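Sink-Side Tips from the Valtstead Runs
Kitchen notes, dish handling section

We keep this page for people who set up a sink for an automated arm, in simulation or on a real counter. Most of it came out of the January runs on the Rernetance controller, and a fair part applies to anyone who washes dishes by hand in a composite sink. Corrections go to Bhupendra Pandey.

Clear the counter before you tune anything. In the first batch we spent two weeks adjusting grip force when the trouble was spacing. Plates stood too close to the sink edge, and the planner kept choosing a path over the basin wall that left the wrist no room to turn. Move plates back by one hand width and rerun before you touch a single gain.

Set the order of work and hold to it. Food items come off a plate first, then the plate goes to the sink. The Dalton method lets the planner pick its own order at each step. The Hsu method fixes the order at the start and replans only the reach. We ran both over 432 episodes, split evenly, with the same sink and the same plates.
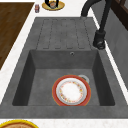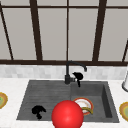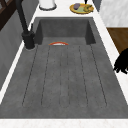
Rendered stills from the Valtstead sink setup.

Fixed order came out ahead, and the margin was larger than we had planned for. Of the 432 episodes, 367 ended with every dish where the task sheet put it. Of those that failed, 61 were Dalton episodes, nearly all of them on the step where a plate is set down in the sink. Placement is the weak step because a ribbed drainboard and a flat basin floor need different release heights, and a planner that changes its mind late tends to carry the wrong one. In the first still the plate lies flat on the basin floor with its rim over part of the drain, and under our scoring that pose counts as placed. If your own task needs the drain open, write that into the goal. We left it out and had to rescore a whole folder.

Release height. Use one value for the ribs and one for the floor. Measure to the top of the rib. A plate let go too high over the ribs will rock, and a rocking plate slides toward the basin. By hand the same rule holds: lower the plate until it touches, then open your fingers.

Faucet clearance. Treat the spout as a solid column from the deck to its highest point, with a margin on all sides. Modeling the true curve saves a little space and costs a lot of planning time. If the spout swings, park it at the same angle before each run and record the angle in the log.

Matte finishes. A dark sink with a mottled surface gives few sharp edges for depth matching. Calibrate on the rim, where the gray meets the white counter. Do not calibrate on the basin floor.

Curved food items. Grip across the narrow side at the middle of the curve. Gripping near an end lets the item turn in the fingers, and it may then catch the plate rim on the way up. Kitchen tongs behave the same way.

Plate rims. Approach from the side with the most open counter, even if the reach is longer. Close slowly until both fingers report contact, lift a finger's width, and pause before the transfer. Cutting the pause saved no time once the dropped plates were counted.

Logging. Store the planned order with each episode as well as the final poses. Without it, a plate placed late and a plate placed twice look alike in the results.

Still open: stacked plates, and anything with liquid in it. The contact settings we use now were set for dry dishes only, and the next Rernetance build changes how finger friction is handled, so the release heights will have to be measured again.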